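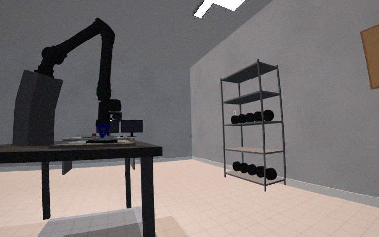
Figure 1. Simulated tray station: arm on its pedestal, gripper over the small platform, monitor behind.

Work and Automation, Unit 5
The tray station at Korari
Handout prepared by Seung-woo Jin

Read this before the session and bring it with you. The first part covers the case. The second part has the terms you need for the written assignment.

1. Background

Korari packs replacement parts for small kitchen appliances. The parts arrive in bulk and leave in trays, sorted by order. Until last year all tray work was done by hand at long tables, with one packer to a table and a lead who moved between them. The packing room had 47 employees across two shifts.

In February the company began planning an automated tray station with Gusodari, the firm that supplies its conveyor equipment. Gusodari built the station in simulation first. The model in Figure 1 is an early version, used to check the reach of the arm over the tray and to give packers something to look at before any equipment was ordered. The arm stands on a pedestal behind the table and works downward from above, so the front edge of the table stays clear for a person.

That last point was argued over. The first plan put the station behind a fence, with trays fed in and taken out by conveyor. The packers asked for a table they could walk up to, and the plant manager agreed to it on the condition that the arm run at reduced speed whenever someone was close. The reduced speed is slower than an experienced packer. The company accepted this for the day shift and kept full speed for the hours when the area is closed off.

2. What the job was

A packer's work before the change had more in it than picking and placing. From the interviews, a packer on the day shift would:

read the order sheet and fetch the tray
pick parts from bins and set them in place
check each part for cracks or bad molding
catch errors on the order sheet and take them to the lead
train new hires at the same table

Only the second item was written into the job description. When the company estimated how much of the job could be automated, it worked from the job description. Keep this in mind when you read estimates of this kind in the Unit 6 articles.

3. What changed

Picking and placing moved to the station for standard orders. Order 2428, which is used as the sample order throughout the interviews, is a standard order: one tray, common parts, no substitutions. Mixed orders stayed at the hand tables.

Checking did not move with the picking. A person at the station now looks over the tray after it is filled. Packers said this is harder than checking a part in the hand, where a crack can be felt with the thumb. The rate of returned parts went up at first, and a second check was added at the end of the line.

Stops are a new kind of work. When the arm cannot pick a part it waits for someone to clear it. Packers were given 30 minutes of training on this, and most said it was too short. In practice two or three people became good at clearing stops and were called over from their own tables to do it. Their pay grade did not change. Their count of finished trays went down, and that count was still being used in reviews when the interviews were done.

Training of new hires also changed. With standard orders gone from the hand tables, a new packer starts on mixed orders, which used to be given only after several weeks.

No one was laid off. Five people who left during the period were not replaced. Students disagree every term about whether this counts as job loss. You may take either side in the assignment, but say which definition you are using.

4. Scheduling software

The station came with a scheduling program called Jaddale, which decides which orders go to the arm and which go to the tables. Before, the lead made that decision at the start of the shift. The lead can still override the program but has to enter a reason. Several packers brought this up before they brought up the arm itself. We will spend the second half of the session on it.

5. Terms

Task: one piece of work that can be described on its own.
Job: the set of tasks a person is paid to do, written or not.
Residual work: tasks left for people after a machine takes over the ones next to them.
Exception: a case the machine stops on or passes to a person.
Deskilling: loss of skill in a job when the harder tasks are taken out of it. Section 3 has at least one example that points the other way.

6. Assignment

Write two to three pages on one of the changes in Section 3 or on the scheduling program. Describe the work before and after, say who gained or lost time, pay or say over the work, and propose one change the company could make without removing the station. Cite the interviews by page number. Hand in on paper at the start of the next session.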